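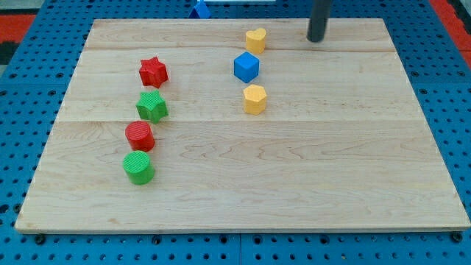 What's a good first sorting game for a three-year-old using small plastic shape blocks?

Start with two shapes and two colors, and let the child choose how to group them. Stars and cylinders in red and green are great for this, as the same few blocks can be sorted by color one minute and by shape the next!

Posted by Hauwa Jibrin, Sat 23 March

My son turned three in January and he's crazy about his blocks, but when I ask him to sort them he just lines them up along the edge of the rug. Should I be correcting him? And does he need a bigger set? The one I keep looking at has 80 pieces and that seems like a lot for our living room.

Yetunde Onuoha

Oh, please let him line them up! Lining up is lovely work at that age, and you can turn it into sorting without him noticing. Start a row next to his - put down a star, then another star, then hold up a cylinder and ask where it should live. My daughter would shout "no, not there!" and she was so proud of herself. After a week or so we moved on to patterns (red, green, red, green) and she wanted to do it before breakfast.

I'd skip the big set for now. We play on an old cutting board so the pieces don't slide under the couch, and I only put out a handful at a time. When he gets bored, swap one shape for a new one and it feels like a whole new toy.

Tamunoemi Fashola

agree, no big set. we had one with 31 pieces and half of them are in the car somewhere

Dalva Meireles

Try a muffin pan too! One shape in each cup, then he can go hunting for the matches. Mine liked doing it with his eyes closed, just feeling for the points on the stars. Check the size of the pieces first if you have a baby crawling around.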